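Towels, Folded and Otherwise

Welcome to the July gallery! If you came over from the bread tins page, hello again, and if you're new, this is the corner of the site where I put pictures up and witter on a bit underneath them. Last month it was the airing cupboard (before and after, mostly before). This time it's towels, or really one towel, the grey one, and the folding of it.

I got interested in folding when we moved to Tromness and went from a proper linen cupboard to a single shelf, 75 centimetres wide, with a boiler pipe running up one side. Everything I'd ever done with a towel was wrong for that shelf. I was a halves-and-halves-again person, like my mum, and you end up with a great fat square that slumps the minute you pull out the one underneath. Marlies Pichler, who I shared a house with years ago, always did hers in thirds lengthways and then over, and I used to think it was terribly fussy. Well, I've come round. Sorry, Marlies!

The grey is one of a set of 8 from Koller. I nearly bought white and I'm so glad I didn't. They're not the thickest you can get, but they fold down to a sensible size and they don't shed all over everything like the navy ones did (I was picking navy fluff off my jumpers until Christmas). 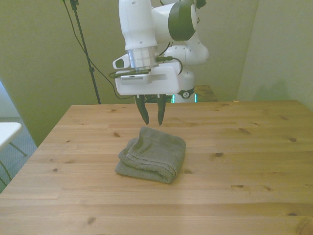

I've never been able to fold on a bed. Everyone seems to do it, and I do see the appeal, you tip the basket out and get going, but the duvet gives and you can't get a crease to stay put. A table is so much better. Pale wood is my favourite for it because you can see straight away if you've got a corner sticking out, and if the table has a good straight grain you can line an edge up with it. Do wipe it down first though. I once folded 20 napkins on a table where somebody had been eating toast and jam, and had to wash the lot again.

While I'm on the subject, the hem. Rhydian Pugh wrote in after the airing cupboard page to ask whether the hem stripe should go inside or outside, and I've been thinking about it far more than I should. I like it tucked away on the shelf and showing in the guest room. Rhydian says always showing, so you can tell the bath towels from the hand towels in bad light. Fair enough, though at our house you can tell by which ones are missing.

Oh, and somebody else asked about fabric softener. I stopped using it. A shake out of the machine and another off the line does me fine, and the loops stay nice and fluffy.
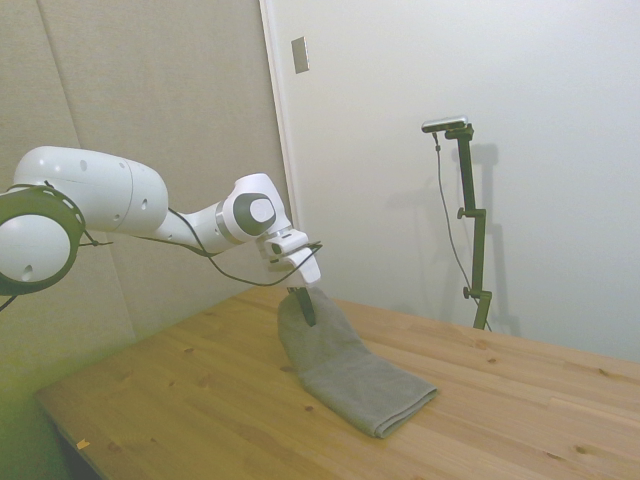

The grey towel in its long fold, one end gathered up off the table and the far end lying flat.

I'm fond of the long fold, I must say. Left like that it goes over a rail or the back of a chair, and with one more turn it's ready for the shelf. It takes me 5 seconds now, where the old way had me chasing corners. Flannels are next, if I can find two that match.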